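Notebook, bench 3, Tuesday
Tabletop objects, first pass (cup, duck)

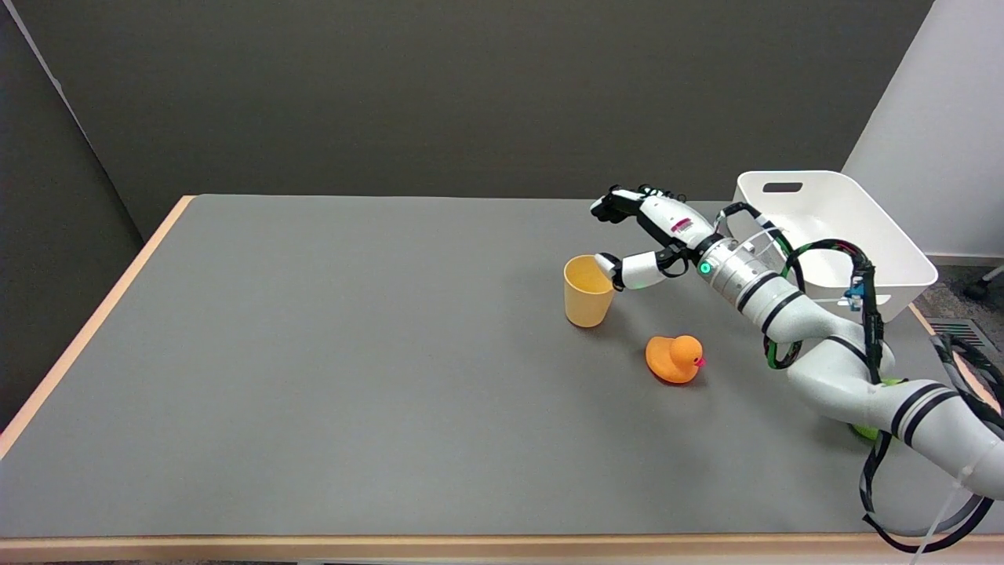

Cup upright, duck to the lower right of it, gray top.

Continuing the object sheet for the Keraleo set. Today only the cup and the duck. The green item stays off the sheet until someone decides what class it goes in.

Table. Matte gray surface with light wood edge band. Wiped with a damp cloth at 9:40, left ten minutes, wiped dry. The edge band sits a hair proud at the front left corner, enough to catch a fingernail. Noted before, still not trimmed. Does not affect anything more than a hand's width in from the edge.

Cup. Pale orange, plastic, slight taper, open top. Logged as "orange, pale" on the Fultard color card, though under the window side lights it reads closer to yellow. Two people could enter this differently. Suggest we fix the name now and stop using "peach," which appears in the July pages for the same cup. No chips at the rim. Base is flat, no rocking when pressed on one side. Empty, it tips early when pushed near the rim and slides when pushed low down. Repeated both with the same result. Did not try it with water.

Duck. Orange rubber, beak pinkish red. Stands by itself. Squeeze hole in the base is partly blocked by flash from the mold, so it recovers slowly after being pressed. Wait for the sides to come back fully before measuring anything. I got a narrow width the first time for this reason and have struck it out. The material picks up lint from the cloth; rinse and air dry, don't wipe.

Color separation. Cup and duck are both in the orange range and were queried on the last sheet for that reason. Side by side on the gray they are easy to tell apart, the duck being much the stronger color. Against the wood band the cup is less distinct. Keep both on the gray part and clear of the edge.

Shadows. The duck throws a faint one with the overheads on. Acceptable. With the blind up in the afternoon it gets long and hard, so blind down after 2.

Storage. Cup goes back in the Brilteck tray, rim up. Duck goes in the open bin, not the tray, as the lid flattens it. Tray label still says Ogola, which was the old set. Relabel.

Sheet numbers: cup is 187, duck is 1619. The gap is from merging the two lists and is correct. Do not renumber.

Open items:
- agree on one color name for the cup
- trim edge band, front left
- clear the flash from the duck's squeeze hole, or get a second duck
- class for the green item
- repeat the tipping check with the cup part filled, towel under

Stopped at 4:15. Surface wiped, blind left down.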